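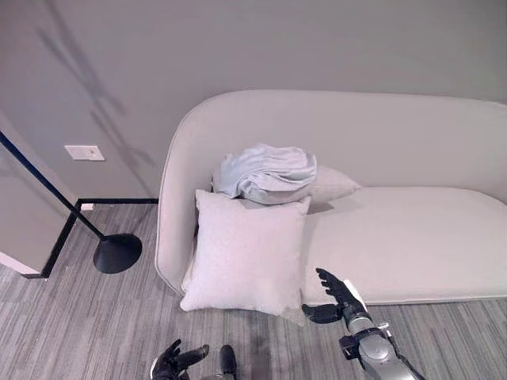

**Cavura opens living room demonstration program for two-armed household robots**

VUKWOOD, 10 November 2020 — Cavura today announced the opening of its home task demonstration program at the company's Vukwood site. Under the program, trained operators guide two-armed robots through everyday household work by remote control, and the recorded sessions are used to teach the robots to carry out the same work on their own.

The program began in July with a pilot of 849 recorded demonstrations. Cavura plans to bring the total to 2000 before the first task set is released to its research partners, Ahuja and Zurholm.

Seventeen operators have completed training. Each operator wears a headset that shows the view from the robot's head and controls both arms and both hands directly. Sessions are held in furnished rooms, and furniture, pillows, blankets and clothing are moved between sessions to give the robots a wider range of starting positions.

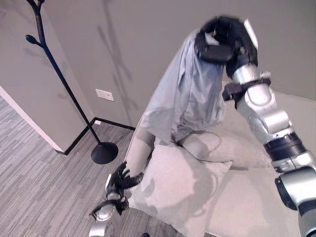
Clothing and other soft goods make up the largest share of the first task set. Rigid objects keep their shape when lifted, while fabric folds, slides and catches on whatever is near it. For this reason Cavura asks operators to use both hands wherever the task allows, as when the right hand grips a light blue-gray shirt near the collar above an armchair and the left hand is set against the edge of the seat cushion. The shirt hangs in long folds over the back of the chair, and the operator must judge from the camera view alone how much of it is still resting there. A coat rack close by gives garment tasks a clear place to end.

The first task set covers seven household activities, among them picking up clothing, straightening pillows and folding blankets. Every demonstration is reviewed by a second operator before it is accepted. Attempts in which a garment is dropped or a grip is corrected are kept and labeled separately — the company considers them useful for teaching recovery.

Ahuja will supply software for reviewing and labeling the recordings. Zurholm will test the trained robots in rooms that were not used for demonstrations, and will report its results to both partners.

Research groups that wish to request access to the first task set may apply in writing to the Cavura program office in Vukwood. Applications should state the type of robot to be used and the household tasks of interest.

**About Cavura**

Cavura develops remote control systems and training methods for household robots. The company is based in Vukwood.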